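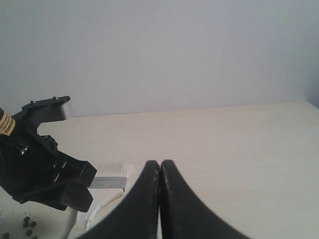
Figure 6. Elley table top, pale finish, placed with its back edge to the wall.

Section 3. Placing the table against a wall

This section picks up after the legs are on and the table is standing. If it still rocks on its feet, go back to Section 2. Pushing a rocking table against a wall hides the rocking for a week or so and does nothing else.

The leaflet packed in the Elley carton calls the table "self-leveling." It has four screw-in feet, and you turn them by hand. We have gone by the feet and ignored the leaflet.

Before you start

You will need a spirit level, a tape measure, a pencil, a clean dry cloth and a second person. The leaflet says one person can do the job. One person can drag the table, and dragging is how the feet get bent.

3.1 Checking the wall

1. Hold a long straight edge flat against the wall at table height. Look for daylight behind it.
2. Slide it along the full length the table will take up, into the corner if the table is going near one. Corners are seldom square, whatever the floor plan says.
3. Run your hand over the wall where the back edge will touch. Scrape off any paint drips or plaster nibs.
4. Wipe the wall and let it dry. A plain light wall shows every rub mark, so do this now and not once the table is in the way.

Note: Paint sold as "scrubbable" is often less so than the can suggests. Test a spot below table height first.

3.2 Moving the table in

1. Clear the floor. Pick up rugs and cords.
2. With one person at each end, lift by the frame under the top. Do not lift by the top itself.
3. Set the table down about 6 inches from the wall.
4. Walk it back in small moves, one end and then the other, until the back edge just meets the wall. Stop there. Pressing it in harder will not make it steadier.
5. Look along the joint from one end. If a gap opens toward the other end, the wall is probably bowed. Split the difference and live with it.

CAUTION: Keep fingers out from between the back edge and the wall during step 4.

3.3 Leveling

1. Lay the level along the front edge, then along the back, then front to back at both ends.
2. Turn the low foot out a little at a time and check again after each turn.
3. When all the readings agree, press down on each corner. If one gives, its foot is not carrying weight - turn it out until it does.
4. Tighten the lock nuts.

Do not judge level by eye from where the table meets the wall. That line seems to slope from almost any spot in the room except straight in front, and people have spent whole afternoons correcting a table that was fine.

3.4 Care of the surface

The smooth matte top needs less than the Morkum care kit would have you believe. A damp cloth, then a dry one, covers ordinary use. We tried the kit's wax on one table in January and got a shiny patch that took longer to remove than to apply.

Do not sand out marks, even with 1000 grit paper. The sanded spot will stand out more than the mark did. Coasters and a desk pad are dull advice, but they work.

Note: The pale finish looks lighter or darker depending on where the light falls. Before reporting a color fault, look at the same spot at a different time of day.

3.5 If something is wrong

Table creeps away from the wall: check the lock nuts, then the floor. The Dobre grip pads sold as an extra held poorly on our waxed floor. They may do better on yours.

Top rubs the wall: pull the table forward by the thickness of a piece of card.

Front edge reads low again after a few days: recheck on a soft floor or carpet, where the feet can sink.

Section revised September 9, 2020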